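Search products, parts and manuals
Search
All categories

Dustura D-20 Hand Capture Glove

Right hand, wired, with marker cube. Part no. D-20-R.

The D-20 is a sensor glove for recording human hand demonstrations as training data for manipulation policies. It records the bend of each finger through rigid segments and the position of the hand through a cube of printed markers fixed to the back of the glove. Both streams are written to one file with a shared clock, together with the video from the fixed camera that tracks the cube.

The glove is intended for recording in ordinary rooms. No suit, floor mat or wall-mounted tracking is needed. One fixed camera with a clear view of the cube is the minimum. A second camera may be added where furniture or the wearer's body is likely to block the first.

How it works

Finger segments are black, rigid and hinged at the joints. Each hinge carries an angle sensor read at 95 Hz. The fingertips are left thin so that the wearer can pick up small items and feel edges. The cube carries a different marker pattern on each visible face, and the tracker needs one full face to return a pose. Two faces give a steadier result and should be the aim when placing the camera.

Power and data run over a single cable, supplied in black. It leaves the glove at the back of the hand and should be allowed to hang free between the wearer and the recorder. Do not tape it to the forearm. Tension on the cable shifts the cube mount and will show up as a slow drift in wrist rotation. 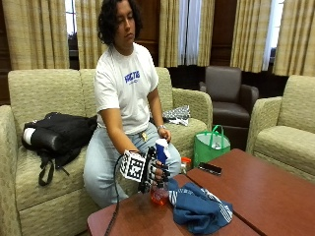
D-20-R in use, seated recording. Right hand on a clear bottle, left hand ungloved and holding a cup.

Seated work at a low table is the most common use among current customers. Grasping a bottle, moving it and setting it down again are short actions that give clean finger data, and a low table leaves room for the cable. Household clutter may be left in place. Policies trained only on cleared tables tend to do badly in real homes, and the recorder does not require a plain background.

The bare hand is not measured by the glove. If two-handed tasks are to be labelled, the left hand must be taken from the video or a second glove fitted (D-20-L, sold separately). Watches and bracelets on the bare wrist have no effect on the signal.

Specification

Finger sampling rate: 95 Hz
Weight of glove with cube, without cable: 264 g
Hand sizes: S, M, L
Connection: wired, single cable
Pose tracking: printed marker cube, fixed camera
Maximum recording length per file: 20 minutes
Recorder software: Drekley 3, supplied on a USB stick

Calibration

Calibration is done once per wearer and repeated whenever the glove is taken off. The wearer holds the hand flat, makes a fist, then touches the thumb to each fingertip in turn. Drekley shows a bar for each finger, and any bar that stays red should be redone before recording starts. The camera is calibrated separately with the printed board in the box. Moving the camera by any amount makes the board step necessary again.

Data format

Each recording is saved as a folder holding the video, the joint angles and the cube pose. Frames in which the cube was lost are marked as such and are not filled in. An export tool writes the Dvorak episode layout. Task labels are typed in before recording and can be edited later without changing the sensor files.

Known limits

Bright windows behind the wearer can wash out the cube faces. Lower the exposure or move the camera. Glossy table tops may reflect the markers, and the tracker setting "reject mirrored faces" should be left on. The glove does not measure grip force. Liquids should be kept in closed containers, as the hinges are not sealed.

In the box

Glove, marker cube, cable, calibration board, USB stick, printed guide. The camera is not included.

Price: £309 per glove, excluding VAT. Spare cubes are sold singly.

Technical contact: Arnaldo Azevedo, Dustura product support.
Page revised 9 October 2023.

Related items

D-20-L Hand Capture Glove, left
Spare marker cube, printed
Replacement cable, black
Flellora camera stand, low
Drekley 3 extra licence
Calibration board, large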